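Hultdale Shared Workshop
Hand-Held Grippers: Build and Use
Handout 4: Linkage, pads and the first packing sessions

This handout picks up where the bench session left off. You should have two grippers assembled to the end of Handout 3, with the fingers on but not yet adjusted. If one of yours still binds when you squeeze the trigger, fix that first. Nothing in this handout will cure a binding linkage.

1. Checking the linkage

Hold the gripper body in a vise with soft jaws. Open and close the fingers slowly by hand with the trigger disconnected. Both fingers should move together and meet at the center line. If one arrives early, the usual fault is a pivot screw that has been run down too hard. Back it off a quarter turn and try again.

Do not use thread locker on the pivot screws yet. People who did this last January had to drill two of them out. Lock them after the first full session, when you know where they want to sit.

Side play at the fingertip is measured with the fingers half open. A little is fine. If you can see the tip wag when you turn your wrist, add a thin washer on the outer side of the link.

2. Pads

Cut the pads from the textured sheet with a sharp knife and a steel rule. Scissors pinch the edge and it will peel. Clean the finger with alcohol, let it dry, and press the pad on with the texture facing inward. Leave it clamped overnight.

The Gurnen sheet and the Ultine sheet can both be used. Gurnen is softer and holds thin plastic film better. Ultine lasts longer but slides on anything glossy. Do not put one kind on the left gripper and the other on the right -- the two hands will behave differently and your recordings will be hard to compare.

3. Cable

Leave a loose curve in the cable where it comes out of the housing. Tie it down to the body and then check it at both ends of your reach. A cable that is tight at full reach will pull on the connector every time, and the connector is the part we have the fewest spares for.

4. Setting up a packing task at home

The first task is putting small packages into an open cardboard box. Any table will do if you can stand at it comfortably and reach the far side of the box. Use a box without a lid, or fold the flaps down out of the way. Put the box on the side away from you and spread the loose packages between you and it.

Snack packets are good for this. They are light, they come in different sizes, and the crimped ends give the fingers something to close on. Shiny film is harder than matte. Start with some packets in the box and some out, so that you practice placing against other items as well as on bare cardboard. 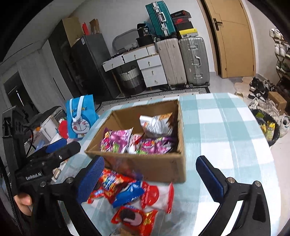
Approach with the fingers already open, wider than the packet by a finger's width on each side. Close until the packet stops sliding, then lift straight up before you move sideways. Dragging a packet across a tablecloth bunches the cloth, and the next pick starts from a different surface.

With two grippers, keep the idle one back from the box. It can steady the box if the cardboard shifts, but do not let the fingers cross. If they touch, stop, note the time and start that pick over.

Leave the rest of the room as it is. There is no need to clear furniture or hang a sheet. The lighting matters more, so pick a time of day when you do not have direct sun on the tabletop.

5. Recording and logging

Each session is 90 picks. Fill the box, empty it, and fill it again as many times as you need. Write down every drop, every double pick and every pick you had to repeat. Last term's group logged 3339 picks between them, and 53 had to be thrown out for missing notes. Most of those were good picks.

Use the Çetinkaya log sheet, the version with the column for pad type. The older one has no place for it and people forget.

File names start with your bench letter, then the session number. Copy the files off the same day. The storage card fills up during the third session, and the recorder gives no warning when it does.

6. Care

Wipe the pads after each session. Check the pivot screws every second session with the small driver -- finger tight plus an eighth of a turn. Replace the pads at 2000 picks or when the texture has gone smooth in the middle, whichever comes first.

Before Sunday's class

Bring both grippers, one completed log sheet and any pad you have worn out or peeled. Bring the box you used too, even if the edges have started to go. We will be changing to the longer fingers, so read the first two pages of Handout 5.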